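Monday, 3 pm. Serra hand gripper kit, second day of the trial

Kit is on loan from Feselach until the end of November. One pair of grippers, cables, wrist straps, and a license for the Jostix recording software. Killian wants a yes or no on buying before it goes back.

Set up at the white board table. Left and right units both found by Jostix on the second try. First try it only saw the right one, and I had to unplug both and start the software before plugging in again. The manual has the steps the other way around. Box task with the left hand, right gripper held open over the board.
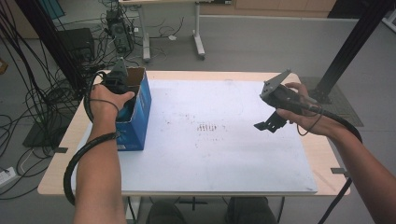
Corrado Marino says the startup order is a known fault and Udum had the same thing on their pair. They were told to wait for the next software release and it was still there after it. He would get it in writing from Feselach before any money moves.

Fair enough, I'll write to them tonight. Target for the trial is 100 recordings with both hands. The quote is 700 per month for the pair, and the software is included for the first 3 months only. After that the price isn't on the sheet. Asked Feselach for it last week, no answer so far.

Next, finger opening. Ran calibration with both fingers fully open, then closed, then open again. Left unit reads a little wide at the open end compared with the right. Repeated it 4 times and the offset stayed the same, so it can be corrected in the config file. Saved as serra_left_b. 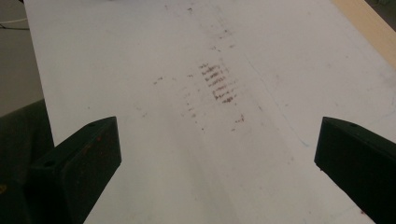 Gripper view, fingers apart over the board.

Alby asked if we can use our own fingers on these. The sales sheet says yes, with a spare set at extra cost. I haven't tried a swap yet and don't want to until the recordings are finished, or the calibration has to be done over.
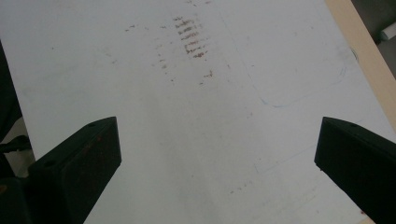 Weight is acceptable for short runs. After a long one my wrist gets tired on the cable side, and Graziella said the same. She would like a longer cable with a clip at the elbow. For lining up views between runs I've been using the brown streaks on the board as a reference point, and the blue pen outline to the right of them works too, so please don't clean the board until the trial is over. Tape markers would be better for the next one.

Still to do: left unit with the corrected config, finger swap, email to Feselach about the startup order and the price after the included period. Osvaldo has the table after me.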